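Sandum Tenants' Advice Project: progress to the end of June

We ran six drop-in sessions at Kosham and six at Rowbotham. Debt and repairs remain the main subjects. Two households have agreed repayment plans with their landlord, and a third is waiting for a reply. 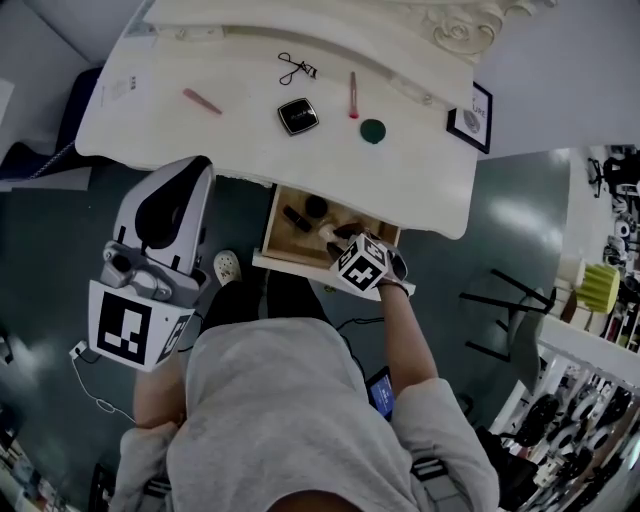 Kelly Bainbridge feels the Rowbotham sessions finish too early for people coming from work, and would like them to run until 8pm. We plan to try this from September, within the present budget.

Contact: Denise Birkett, Sandum office | Back to top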